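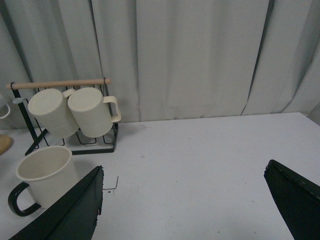 Progress report: Stubbs Street Community Kitchen, second quarter of the Puseo grant

Period covered: April to June

1. Work completed

The kitchen reopened for members in April with the new sinks and the second range in place. The gas line took longer than planned and pushed the first cooking class back by four weeks. We made up two of those weeks by running morning and evening groups side by side in May.

We served 606 meals at the shared lunches this quarter. Class enrollment stands at 67, against a target of 60 for the year. Most new members come from the Skescombe side of town, where the flyers went out with the school newsletter.

2. Spending

Spending on equipment is finished and came in slightly under budget. Food costs are over, mainly for cooking oil and eggs. We moved the equipment savings to the food line, as your office agreed in May. The Distia invoice for the walk-in cooler repair is still open — they billed us for a part that was never fitted, and we have asked for a corrected copy.

3. Problems

The dish room floor drain backs up when both sinks are emptied together. A plumber has looked at it and wants to replace a section of pipe. Until then we empty one sink at a time and finish lunch cleanup by 2:30.

Evening attendance fell in June. Several members told us the last bus leaves too early, so the evening class will start at 5:30 from July.

4. Next quarter

Replace the drain section during the August closure.
Start the canning class, with 22 places.
Send the food safety certificates for new kitchen leads.
Settle the cooler invoice.

We have one request. The canning class needs jars and a pressure canner, neither of which was in the original budget. A quote is attached, and we would need a decision by the end of July to order in time.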